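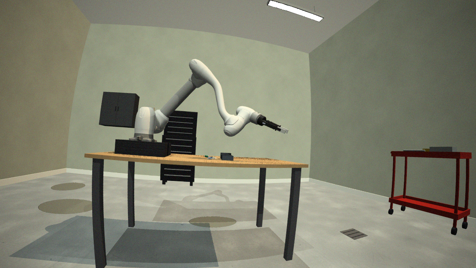 Ticket 2072 was opened by the Başaran bench group at the Canden shared workshop and concerns the simulated version of its tabletop arm cell. The group is building a small sorting station in the workshop and tests every motion in Landumach before it is released to the real bench. The reported fault is that the descent to the tray is refused. The arm travels out over the table, and the gripper remains well above the right part of the tabletop, pointing to the right and slightly downward, when the move should have brought it vertical. The message returned is "approach not reachable", followed by a timeout.

Status: Closed, resolved
Category: Simulation, tool settings
Priority: Normal
Affected users: Başaran bench group; any member who copied the group's cell file in June

Summary of the report

The group states that the fault appeared after the cell file was moved from the old workshop computer to the present one. No change had been made to the table, the pedestal or the tray. The same pick sequence had been completed many times on the old computer. On the present one the first move (travel) is accepted and the second move (descent) is refused on every attempt.

The group had already tried the following before contacting support:

- restarting Landumach and reloading the cell file;
- lowering the travel speed;
- removing the second pick from the sequence;
- raising the timeout to 2000 milliseconds.

The last of these delayed the message and had no other effect. Members are reminded that a timeout reported after a refused move is a consequence of the refusal, and that the first message in the list should be read first.

Troubleshooting log

Entry 1, 9.40 am. The cell file was received and opened on the support computer. The fault was reproduced at the first attempt. Gripper commands sent through the Plollalia driver were answered correctly, both open and close, so the driver was set aside.

Entry 2, 10.15 am. The tray position was checked against the group's drawing of the bench. The two agree. The tray was then moved a short distance towards the pedestal in a copy of the file, and the descent was still refused. A tray out of reach was therefore ruled out.

Entry 3, 10.50 am. Obstacle checking was switched off in the copy. The descent was refused once more with the same wording. This showed that the planner was not objecting to the tool chest, the wall cabinet or the ceiling light. Obstacle checking was switched on again. Members should not leave it off in any file that may later be sent to the real bench.

Entry 4, 11.30 am. The tool settings were opened. The group's notes give the tool length as 322 millimetres, measured from the mounting face of the wrist to the fingertips. The settings page on the present computer held the number 322 with the unit set to centimetres. The planner was accordingly attempting to place the fingertips of a very long tool at the tray, and no position of the arm could satisfy the request.

Entry 5, 11.45 am. The unit was corrected and the file saved under a new name. The descent was accepted.

Entry 6, 2.10 pm. The second layout kept by the group was loaded, as it draws on the same tool settings. It has the pedestal at the right end of the table and is used to rehearse picks from the opposite side. The travel move was run and held at the approach point so that the position of the open fingers could be compared with the tray. They hover above it and slightly to its left, with the two dominoes lying on the wood clear of the approach. The group confirmed that this position is the intended one – the left part of the tray is the first pick in its sequence. 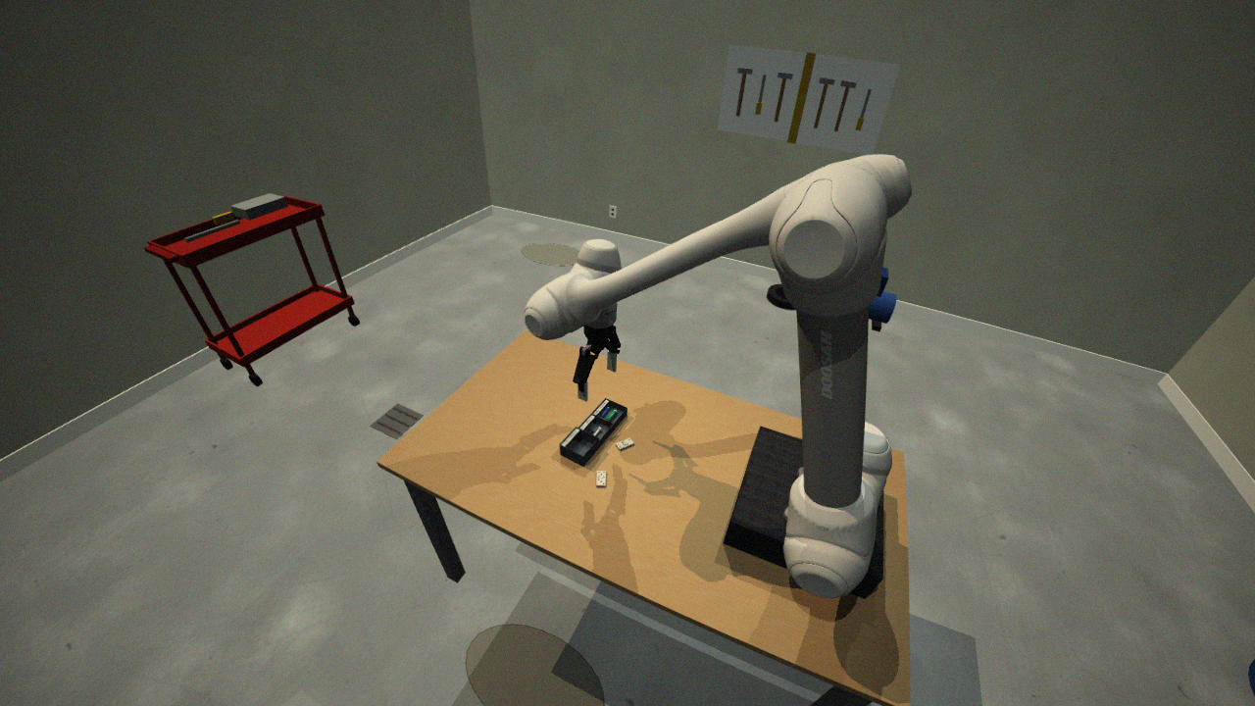
Cause

The cell file stores the tool length as a bare number and takes the unit from the user profile on each computer. The profile on the old workshop computer was set to millimetres. The profile on the present computer had been created with the default, and the default there was centimetres. The file itself was not damaged in the move.

The support desk accepts that the message given to the user did not point towards the tool settings. A request has been made for the wording to include the tool length in use at the time of the refusal.

Corrective action

1. The unit in the shared user profile was set to millimetres.
2. The corrected cell file was returned to the Başaran group, and the earlier copy was marked as withdrawn in the shared folder.
3. The timeout was restored to its former value by the group.
4. A line was added to the workshop's transfer sheet requiring the tool length and its unit to be read aloud and initialled by a second member.

Verification

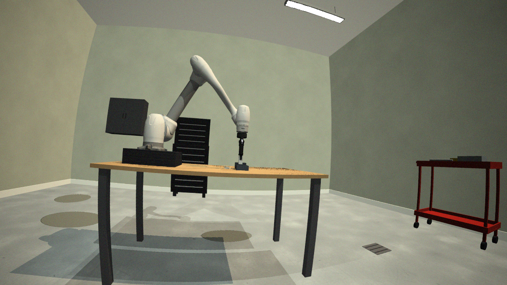
The descent was repeated in the first layout with obstacle checking on, and the run was paused at the lowest point. The purpose was to confirm the wrist direction as well as the height. The wrist points straight down with the gripper hanging vertically below it, as the sequence requires. The fingertips can be seen at the small dark object near the front edge of the table, although a view taken almost level with the tabletop does not show whether they are inside it or directly behind it. For that reason the position was also read from the numerical display. The difference between the requested and reported fingertip position was about 7 millimetres along the length of the table, and nil in height.

The remaining difference was traced to the tray entry in the group's drawing, where the position had been taken from the outer rim and entered as though it were the inner wall. It falls within the opening of the fingers and did not prevent the sequence from being planned. The group has undertaken to amend the drawing. No further work on it is recorded under this ticket.

Release to the real bench

Closure of this ticket does not authorise a run on the real arm. The usual conditions apply: reduced speed for the first run, a second member at the stop button, and the tray empty. Files that were copied from the group during June should be checked against the corrected version before use. Where a member is uncertain which version is held, the file should be deleted and a fresh copy requested.

The ticket may be reopened by the group if the refusal returns with the corrected profile in place. A new fault should be reported separately, with the cell file attached and the complete message list included.

Comments (4)

bench_left: We had the same message with our own file and spent an evening moving the pedestal. The unit was wrong on ours as well. Thank you for publishing the log.

Canden support desk: Please submit your file if you would like it checked. If the pedestal was moved in the file, it will need to be returned to its measured position.

tinplate: Would it be possible to store the unit in the file itself? Two of us use our own computers at home and the shared profile does not reach them.

Canden support desk: This has been passed on with the request about the message wording. In the meantime, please set the unit by hand on home computers before opening any shared cell file.

Shared 7 times

Canden Shared Workshop – Support Desk | Contact us | Terms of use | Back to top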